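Picked up the cable business again today, after letting it slide since January, when I promised Lenni in this very book that I would have the leads in order "by the end of the month" and left a nice blank half page to write it up on. The half page is still there (page 171 of the old notebook, for anyone who wants to tease me). Anyway, kettle on, sleeves up, and I took a few things over to the beige table where there is room to spread out.

The question for the day was a small one. Do the leads live better in the open-fronted green bins or hanging from the rail by the door? We have had both for ages and neither has won. Liviu likes the rail, as he can see the lengths from across the room. I like a bin, because I can pull it off the shelf and carry it to wherever I am working, and I don't end up with a handful of tails round my neck like a scarf.
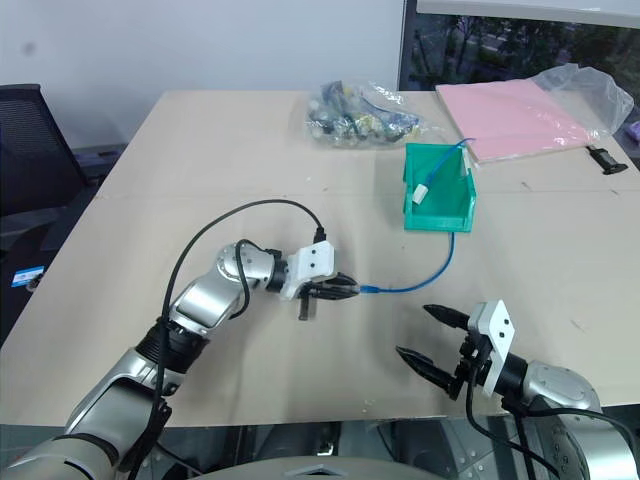

*Bench notes, Tuulikki Valtonen, 22/05/2005*

I began with the blue lead, it being on top, and a good awkward test. It's springy enough that it never wants to lie the way you leave it. With the white plug leaning up against the inside of the green bin, the rest makes a big lazy curve out over the table and you could catch it with a sleeve quite easily. So a lead can't simply be dropped into a bin by one end. I knew that really, but I have been doing it for years, and so has everybody else who uses that shelf.

What worked best on the spare leads from the drawer was a loose coil, wound with the natural turn of the cable and not against it, then a soft tie, then in with both ends facing the front. Both ends! If only one faces the front you still have to lift the whole thing out to see what the other one is, and by then it has undone itself and taken its neighbour along. I tried a figure of eight as well, the way Onni does his extension leads, and it behaves beautifully on the long ones but comes out too wide for a bin. Onni, if you read this, you are right about the long ones and may say so at tea.

Bin fit, for the record, as I have measured this twice before and lost it both times:

- shelf gap, lower run: 223 mm
- bin height, measured on the one from the end of the row: 210 mm
- so they go in, with a finger's room above, provided nothing is heaped over the top

That last is the trouble with the Sirititz bins we had before. They were taller, and people jammed them in and then couldn't get them out without a screwdriver. The remaining ones can go down to the store for offcuts. I've written STORE on them in pencil and stood them by the stairs, so please don't kindly bring them back up again.

The clear bag with the little blue, yellow and green bits has been travelling from bench to bench for so long that I've grown rather fond of it, but it does need a home. I didn't sort it today. I started to think about sorting it, which is how an afternoon disappears, and decided it should have a shallow tray with a lid and be done with. Farkico do one that would suit. I'd sooner look in the cupboard under the sink first, where I am almost certain there is an old Texier tray with its dividers still in, unless Sointu has planted something in it.

Pink folder: stays. Paper for the shelf plan and the label sheet goes in there from now on, and the folder lives flat at the back of the table and nowhere else. It would also be a kindness if loose plastic bags went in the drawer with the others once you've had the thing out of them. I say this to myself as much as to anyone.

On to plugs. The bother with a coil in a bin is that the ends knock about, and I've had my eye on the small white block for this, the one with the rows of short diagonal ridges on its face. My thought is that something of that sort, only longer, might sit along the front of a bin and keep the ends upright, each in its own place, so that you could read along them as you would read the spines on a bookshelf. The ridges are rather good too. I like a surface with a bit of tooth to it when my hands are cold, and they are always cold at that end of the room. 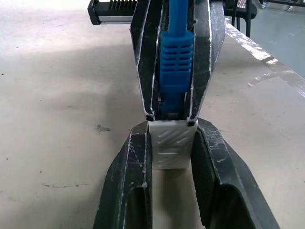 Sointu came by while I was drawing this up and pointed out, quite rightly, that plugs come in all sorts of shapes and one row of identical openings would please hardly any of them. She suggested a soft strip with slits in it, foam perhaps, which would grip the cable just behind the plug and leave the end itself free. It's cheaper and it's quicker, and we could cut one on the bench this week with a sharp blade and a steel rule. I've put her sketch beside mine on the facing page. Hers is neater. Mine has a tea ring.

I am not giving up on the block idea altogether, mind. For a lead that gets used every day it would be pleasant to have one firm place for it to stand, right at the front where you reach first, and the foam can look after all the rest.

Labels next. There are 16 of the wrap-round ones left in the Plavberg packet, so I've kept those for the leads that get muddled most and will use plain tape flags on the others until more come. Write the length and the type at each end, in capitals, in the thin pen. The thick pen bleeds and after a week every word looks like "bob".

Still to do, whoever gets to it first:

- cut a trial foam strip, slits a bit closer together than feels sensible
- look under the sink for the Texier tray
- tie and flag the long leads, Onni's way
- ask Liviu whether he can live with the rail being for long leads only
- wipe down the lower shelf before any bins go back on it

Liviu, I've left the rail exactly as it was, so there's no need to come looking for me. Short leads in bins, long leads on the rail is my proposal, and the ones in the middle we can argue over. The spare ties are in the mug without a handle.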